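Week 2: Soil pH for the Home Gardener

Dig a little from several spots in the bed, mix it well, and let it dry on newspaper. It's such a quick job, and you learn so much about your plot! Most vegetables are happy between 6 and 7. Blueberries want it lower, down near 5.
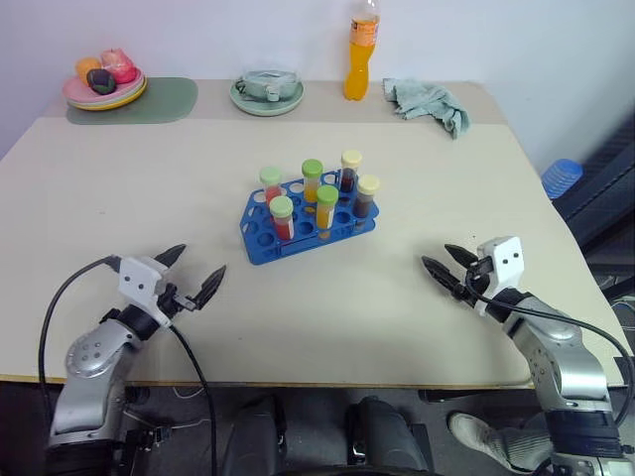

Capped tubes in a blue rack.

Bring 100 grams of your own soil on Thursday, August 29, 2024. We'll compare it with the Briltberg clay, and I can't wait to see the spread!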